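4. Weld Distortion in Short-Wheelbase Drag Chassis

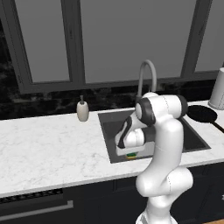 Figure 1. Simulated arm with a parallel gripper reaching into a sink basin.

SECTION 4.2: FIXTURE AND TACK SEQUENCE

The Pemside frame rails were cut to length, notched, and clamped to the flat table before any tack was placed. Two tack sequences were compared. In sequence A the welder worked from the front crossmember to the rear. In sequence B tacks alternated between left and right rails, starting at the center crossmember and moving outward. Both sequences used the same filler rod, the same shielding gas, and the same welder.

Rail height was measured at each crossmember with a dial indicator before tacking, after tacking, and after the final pass. Readings taken while the frame was still clamped were dropped, as they showed the shape of the table and little else. A total of 977 readings were kept. The reference surface was checked with a Skudine straightedge at the start of each frame.

Sequence A left a steady twist toward the side welded first. The twist was largest at the rear crossmember, where the rails are closest together and the joints are short. Sequence B reduced the twist at the rear but left a slight bow along the length of both rails. The bow could be pulled out with a screw jack. The twist in the sequence A frames could not be removed without cutting at least one joint.

Preheat was tested at 100 and 200 degrees Fahrenheit. The lower setting gave no change that could be told apart from the spread between frames. At the higher setting the final bow was smaller, although the crossmember gussets had to be refitted on two frames. The Suwannarat model [11] predicts a larger effect from preheat than was found. It assumes free rail ends, and the Drallomura fixture holds both ends until the last pass is complete, so the two sets of results are not directly comparable.

Frames welded in December were left out of the preheat comparison. Shop temperature was not logged for that month. They are included in the tack sequence results, where each pair of frames was welded under the same conditions.

Contact the authors | Posted Jul 16, 2022 | Back to top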